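3.2 The tabletop set

The objects were chosen to be ordinary. We wanted things that a person would name without stopping to think, and we wanted enough of them on one table that the names would have to compete. A cup on its own is simply a cup. Put it near a mug and a small bowl and people start adding words: the blue one, the deep one, the one with the handle. Those added words are what this paper is about, and we were delighted by how many we got.

The Kumik set, as we call it, was put together by Aranka Hajdu and Percy Flores at our Gutport site and was fixed on 29th July. It mixes full kitchen pieces with toy food. The vessels are mostly in soft greens and blues that sit close to one another, and we did this on purpose. Color is the first thing people reach for when two objects share a shape, and in a pilot with brighter pieces it settled almost every choice at once. With a narrower palette, speakers had to turn to size, handles, holes and use. The toy food pulls the other way. Strawberries are red and everyone agrees that they are strawberries, so they serve as steady landmarks ("left of the strawberry" is a phrase we came to know well). Figure 4 gives an idea of how much the table changes with only a few swaps.

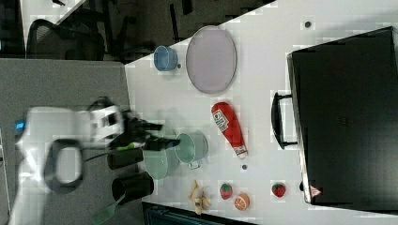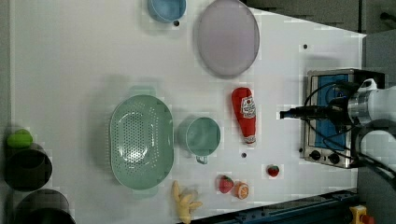
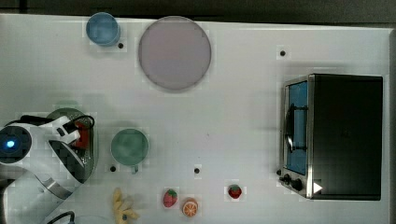
Figure 4. Items from the Kumik set on the white table, seen from above. The ketchup bottle lies on its side in the first two views; a toaster oven stands on the right in the second and third.

The large plate deserves a word of its own. Speakers called it gray, purple, lilac and pink, and several changed their minds between one arrangement and the next. We had planned to treat its color as a fixed label in the coding. Mirjam Wallner argued for keeping every color word as spoken, and the richer results in Section 5 are owed to that decision.

Seen from above, depth is hard to judge, and this turned out to be one of the most productive features of the set. The light blue vessel was a bowl to 27 of our 51 speakers and a cup to most of the others. Handles helped a great deal. A mug with its handle in view was hardly ever called anything else, while the green pots drew "pot," "pan," "saucepan" and, from two speakers, "the little bucket." The colander was the surprise. People who could not recall its name described it by its holes, or by what they cook with it – pasta came up again and again – and these turns are some of the liveliest in the recordings.

Appliances were kept to one at a time. A toaster oven takes up a good part of the table and gives speakers a large, stable edge to talk from. With it present, phrases such as "in front of the oven" often replaced "on the right," even for small items lying well away from it.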